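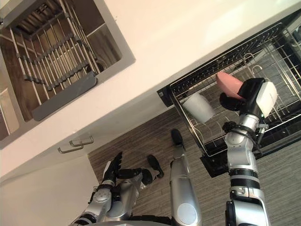
Loading the dishwasher when the sink is already full

I've had the same argument with my kitchen for years. Dinner ends, the sink fills up, the dishwasher still has this morning's clean stuff in it, and I stand there with a plate in each hand wondering where to start. So I finally wrote down how I do it, mostly so the rest of the house would quit asking me. A few of you asked for the list too, so you get the long version with all my opinions left in.

Empty first, even if it's only the bottom

If there are clean dishes in the machine, nothing else can happen. I used to wait until I had time to do the whole thing, and of course that meant the dirty stuff piled up for two days. Now I just do the bottom rack. Plates and bowls go straight to the cabinet, and then I've got a place to put the dirty ones while I deal with the cups later.

Bottom before top, by the way. Cups with a dimple in the base hold a little puddle of water, and if you pull the top rack out first you tip it all over your dry plates. I learned that one many, many times.

Roll up the rack before you start

I love my roll-up drying rack, the kind made of metal rods that lies across the sink. It's great for rinsing berries and for the one pot that never fits anywhere. But when I'm loading the dishwasher I want the whole basin free, so I roll it up and stand it on the counter out of the way. If yours has gotten gunky where the rods meet the end strips, soak it in hot water with a squirt of dish soap and go along the strips with an old toothbrush. Takes 14 minutes if you have a podcast on, and I do mine when I clean the drain plate, so both get done.

And do pick up the drain plate! Flip it over once a week. I'm not going to say what I found under mine at the place on Stesiddale Road.

Scrape, don't rinse

My friend Mwanaisha Rugemalira got me to quit pre-rinsing. I was basically washing everything twice. I scrape into the trash with a spatula, swish anything with egg or oatmeal on it, and load. The only things I still rinse properly are cups that had milk in them, and that's because I don't run the machine every night and they get smelly.

Check inside every cup before it goes in. Pale ones are sneaky, you glance in and the inside looks clean, and then there's a tea bag stuck to the bottom. I tip each one toward the window for a second.

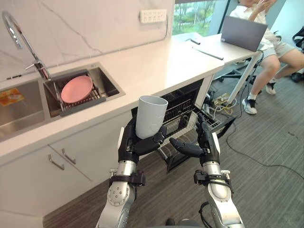
Cups go upside down and on a slant, leaning the same way down the whole row. If they sit dead level, water collects on the bottoms and you're back to the puddle problem. Light plastic ones like to flip over mid-wash and fill up with gray soup, so I wedge those between two heavier mugs, or hook them over the tines if the rack has loops that are too wide. Don't hang a cup over two tines if it has a narrow mouth, though. I chipped a nice Ollach mug that way and I'm still annoyed.

Plates face the middle. I know, everybody says it, but go look at your bottom rack right now and see if they really do. Leave a gap between the big ones. If you have to push a plate to get it in, take it out again.

What stays in the sink

Some things never go in the machine at my house: wooden spoons, the good knives, the nonstick pan and anything with a gold rim. Those get washed by hand in whatever basin is free, and they dry in the rack. If you have a double sink, pick a side and stick to it. Mine is dirty on the left, drying on the right, and when company puts a greasy pan on the right I move it and say nothing (okay, I sigh a little).

Empty the drying rack before bed if you can. A single plate left leaning in there somehow gives everyone permission to leave one more, and by the weekend you're digging.

Wipe the door before you close it

The open door catches crumbs and drips the whole time you're loading. Give it a pass with a damp cloth, and get the bottom edge where the gasket is. On a dark door you see every streak, so I use a dry towel after. Same towel does the cabinet handles, which get grabbed with wet hands all evening and show it.

A couple of leftovers

Run the hot tap for 30 seconds before you hit start, so the first fill is warm.

Pull the filter out once a month. Twist, lift, rinse, put it back the way you found it (take a picture on your phone first, trust me).

I tried the Biwott tablets and the Mevau powder back to back and couldn't tell you the difference on plates. The powder did a bit better on coffee stains. I'm finishing the tub either way.

Next time I want to do the cabinet under the sink, where I currently have four half-empty bottles of the same spray.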